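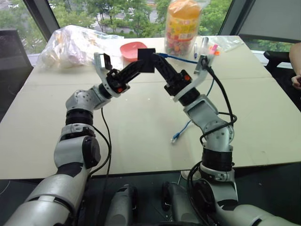

Bancada com frasco de doces, taça salmão, saco transparente e cabo azul

O frasco de plástico transparente com tampa cor de laranja tornou-se presença habitual nas mesas de trabalho, e o setor da embalagem trata-o como um produto técnico. A Molulex, transformadora com fábrica em Oltstead, vende o modelo alto em caixas de 83 unidades e indica para cada peça uma capacidade útil de 1.045 ml. O valor nominal impresso no catálogo é de 1.000 ml – a diferença corresponde ao espaço livre sob a tampa.

A escolha entre frasco e saco depende do ritmo de consumo. O saco ocupa menos volume à medida que esvazia, mas fecha mal depois de aberto e não se mantém de pé. O frasco conserva a forma, empilha-se no armazém e deixa ver o conteúdo, vantagem evidente com doces de várias cores. Em contrapartida, a altura dificulta o acesso ao fundo, e é nesse ponto que entra a taça: recebe pequenas quantidades e evita abrir a tampa a cada utilização.

A taça cor de salmão pertence a outra categoria. Os modelos baixos da Benavides têm base larga e bordo arredondado, com parede de 2 mm. A cor é dada na massa, pelo que os riscos superficiais pouco se notam. O fabricante desaconselha detergentes abrasivos.

Resta a questão da superfície. Um tampo bege disfarça o pó e o açúcar, menos as migalhas escuras, e pede limpeza com pano húmido no fim de cada turno. Os cabos devem ser recolhidos antes – um fio azul atravessado na mesa com a ficha transparente à vista apanha resíduos nos contactos. A Ploltirmont, que equipa bancadas de uso misto, recomenda reservar a faixa do fundo para os recipientes e deixar livre a metade dianteira.

A mesma empresa prevê lançar em setembro uma calha traseira para frascos altos, com rebordo de retenção e fixação por aperto, sem furação do tampo. O preço ainda não foi comunicado.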